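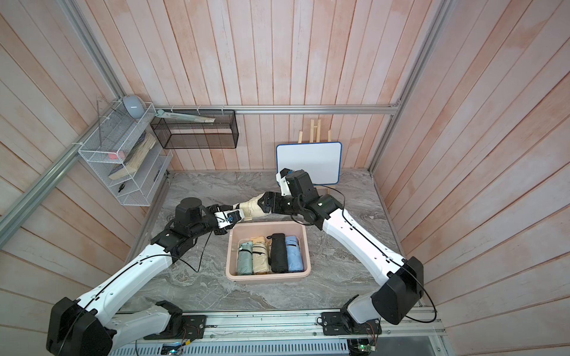 Store Folding Umbrellas Upright

Most households store compact umbrellas badly. They lie in a drawer or at the bottom of a bag, the canopy works loose, and the one on top gets used until a rib fails. A shallow plastic basin solves most of this. Stand the umbrellas side by side, each wrapped tightly in its own canopy, and every one can be lifted out without disturbing its neighbor. Sage green, beige, black and light blue are easy to tell apart in a row. Four black ones would need tags.

I object to the tall umbrella stand, which is built for long canes. A compact model drops to the bottom and has to be fished out. The Kulladmont stand in my hallway is a fair specimen: well made, 15 pounds, and useless for anything that folds. The Sositz insert sold to correct this adds 8 narrow tubes, and a wide handle jams in all of them.

A basin has one real limit. It needs to be nearly full, or the umbrellas lean and then fall over. Buy the tub to fit the collection, and let wet canopies dry open before they go back in.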